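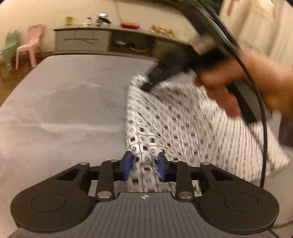
Left gripper on the near edge of the patterned cloth, right gripper working the far part.

Friday, April. Cloth folding, hand-held pair. Me (Mizanur) and Oranuch on the grippers, Apostolos on the log.

Stopped at 15.40 after the left unit failed to open on release. Trigger fully let go, jaws stayed shut on the cloth. Oranuch pulled the cloth out sideways and one blue pad came half off its fingertip. No fingers near the jaws, so no injury, but it goes in the fault book all the same.

What the log shows: 388 episodes recorded today, 289 of them before the lunch break with no complaints. First slow release is at episode 342. It gets worse from there and we didn't notice, as the jaw width was still reading open on screen. The reading comes off the trigger side, so it says what the hand asked for and nothing about where the fingers are. Everything from 342 onwards is marked suspect. Apostolos has moved those to a separate folder. Do not delete them yet, Magdalini wants to look.

Took the unit apart on the bench. Lower pivot pin on the left inner link had walked out by 2 mm and was rubbing on the body. Bright score mark on the plastic where it had been catching. The retaining clip was missing. Looked for it on the floor and under the table, not found. Right unit checked as well: both clips present, pins flush, a bit of lint round the pads.

Refitted the pin with a new clip from the Jestent bag, only three left. Pad glued back and clamped overnight. Opened and closed the unit by hand before gluing and it moved freely, no catching.

Cable on the right unit keeps dropping in front of the wrist. It didn't cause this but it nearly snagged twice. Needs a tie further back.

To do:
Check clips at the start of each session and every 500 cycles after that.
Ask Ayodele whether the Zovanik build has the same clip. If so, theirs want looking at too.
Second width reading taken at the finger. Magdalini to say if there's room for it.
Order clips.
Left unit stays off the table until I've signed it back in.

MB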